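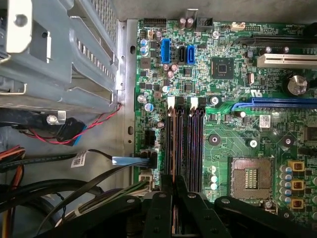
Reuse of Retired Office Desktops as a Campus File Archive
Student project report, Udedcombe Technical College

1. Background

The geology department at Udedcombe stores scanned field maps on external drives kept in a cabinet. Copies differ between drives, and two drives failed during the spring term. The project set out to replace them with a small archive built from retired desktop computers, using no purchased hardware other than disks.

2. Requirements

The department asked for 800 GB of usable space, read access from the teaching rooms, and a nightly copy to a second machine. Power draw was to stay low enough for both machines to share one existing outlet strip. The archive had to run without a monitor or keyboard.

3. Hardware

Ten machines were released to us from storage in May. Each was opened, cleaned of dust and checked for swollen capacitors. Memory was tested overnight. Two machines were selected and named Clititz (main) and Flirna (copy). The rest were kept for parts.

The original disks were wiped and removed. Larger disks were fitted in the drive cages, and the data cables were replaced where the locking clips had worn. The power supplies were kept – both held their rated voltages under load.

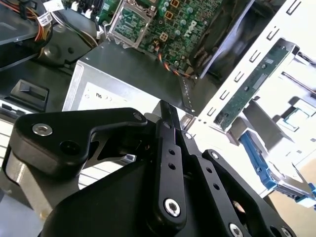 4. Software

The transfer script, Ha, was written for this project. It compares checksums on both machines and copies only files that differ. An early version compared modification dates, but the scanner software rewrites these whenever a map is opened, so unchanged files were copied every night.

5. Results

The test set held 576 map scans. All were copied to Clititz and then to Flirna with matching checksums. The first full copy took 600 minutes, mostly because one network port had fallen back to a slower speed. After the wall cable was changed, the port held full speed, but the full copy was not repeated.

Fan noise was higher than expected in the small teaching room. Clititz was moved to the map store, where the door stays closed.

6. Remaining work

Disk health warnings are written to a log but are not yet sent by email. The restore procedure has been tested for single files only. A full restore from Flirna to an empty disk is planned for next term.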